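Silicone sheets and a forearm graft, month five

I have been asked twice in the comments how I am treating the donor site on my left forearm, so I will write it down once and link to it.

Background for new readers: the skin for the repair was taken from the inside of the forearm in winter. The wound closed on schedule. By week seven the lower edge had started to rise and turn a dull red, and by week ten the raised part was stiff enough that I could feel it pull when I turned my wrist palm up. The clinic called it hypertrophic. It stayed inside the lines of the original wound, and that is the main thing that separates it from a keloid.

The first step was silicone. I was given a choice of gel or sheet and took the sheet, as the gel has to dry before a sleeve goes over it and I do not have that kind of patience at six in the morning. I started with Kanelix, the thicker of the two brands the pharmacy in Skenness keeps behind the desk. One sheet cost me 69 and lasted a little under four weeks before the corners stopped sticking. I then moved to Cuvau, which is thinner, sticks better around the bend near the wrist, and wears out sooner.

The schedule I was given was short wear at first, then longer. I did four hours a day in the first week, eight in the second, and have been close to full time from the third on. The sheet comes off twice a day. I wash the arm with plain soap, rinse, dry it fully, wash the sheet, let it air dry with the sticky side up, and put it back. The drying matters. On one Saturday I put it back on damp skin and had a rash of small red bumps by evening, after which I had to leave the arm bare for three days.

Massage is separate. Five minutes, twice a day, with the flat of the thumb, pressing hard enough that the scar goes pale. Circles first, then up and down, then across. I use an unscented cream and wipe all of it off before the sheet goes back on, or nothing sticks. I do this at the kitchen counter while I wait for breakfast.
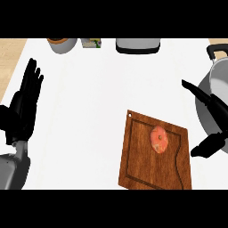
Counter, canister and a gray appliance at the back.

Measurements. I trace the raised area onto clear film and lay the film over graph paper. The first tracing covered 525 square millimeters. The one I made in May covered 403. Tracing is not precise, and I would not trust a small change between two readings, but the direction has been the same each time. Height is harder. I tried a caliper and got a different number with every attempt, so I stopped recording it.

Color has changed less than size. It is still clearly pink against the rest of the arm and goes purple in cold weather. Itching was worst between weeks eight and twelve, mostly at night, and is now down to a few minutes after a hot shower. The stiffness on turning the wrist is gone except first thing in the morning.

Steroid injection was offered at the last visit. I said no for now. The listed side effects include thinning of the skin and pale patches, and with the area already shrinking I would like to see where the silicone leaves it. If the next two tracings are flat I will go back and ask for it.

Sun is the other item. New scar tissue darkens easily, and the dark color can stay. I wear a long sleeve outdoors, and when it is too warm for that I use a mineral sunscreen over the whole forearm. Demissie makes one in a 100 ml tube that does not sting. It leaves a white cast and gets on shirt cuffs.

For the person who asked about onion extract gel: I have not used it, so I have no data. For the person who asked about cutting sheets to size, yes, you can. Leave a margin of a centimeter past the scar on each side and round the corners, as square ones catch on the sleeve and peel.

Next tracing is due at the end of the month. I will add the number here.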